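Speaker notes: Shared Spaces in Supported Housing
Delivered by Pei-shan Fu, Resident Services, Aitken Housing Association
Annual Partners' Meeting, October 4, 2026

Opening

Good morning, and thank you to the Nundwood Center for hosting us again. My remarks cover the common rooms in our supported housing buildings: how they are furnished, how they are kept, and who decides what happens in them. Questions will be taken at the end. Copies of the room standard are on the table by the door.

Slide 1. Background

Aitken manages 72 apartments across five buildings. Each building has at least one common room. When the present standard was written, these rooms were treated mainly as meeting space for staff. Residents could book them, but the booking form was two pages long and had to be returned a week ahead. Use was low, and we did not ask why for some time.

Pause here. Mention that the old form is in the handout, last page.

Slide 2. What residents told us

In July, Olesia Hrytsenko and Kai-wen Ng held listening sessions in every building. The same points came up in most of them. The rooms felt like waiting rooms. The chairs were too low for many older residents to get out of without help. People did not know whether they were allowed to leave anything behind, such as a puzzle or a plant, and so they left nothing.

Read the quotation from the Prulico Street session: "I would sit there if I thought it was ours."

Slide 3. The revised standard

The revised standard asks for less than the old one. Each room must have a table that can be reached from a wheelchair, seating at two heights, and lighting that residents can control themselves. Decoration is left to the residents of the building. Staff may remove an item only if it blocks an exit or creates a health risk, and they must record the reason.

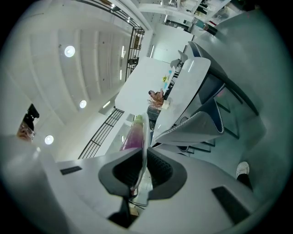
Cleaning is now scheduled around resident use. Under the former contract, rooms were closed for the whole of the morning, when most residents wished to use them. Oi-ling Shih has agreed a new timetable with our cleaning contractor, Fostus, and it is posted inside each door in large print.

Slide 4. Costs

Each building receives a yearly room budget of $700. This amount is small on purpose - larger purchases such as seating are paid for from the capital plan. Residents agree on spending at their monthly meeting, and receipts go to the building office within seven days.

If asked about carryover: unspent money stays with the building for one further year.

Slide 5. Next steps

Pao-chu Ho will lead the first review of the standard. Partners who wish to visit a building should write to the Resident Services office, which will ask the residents before agreeing a time.

Take questions. Refer any questions on tenancy terms to Kai-wen Ng.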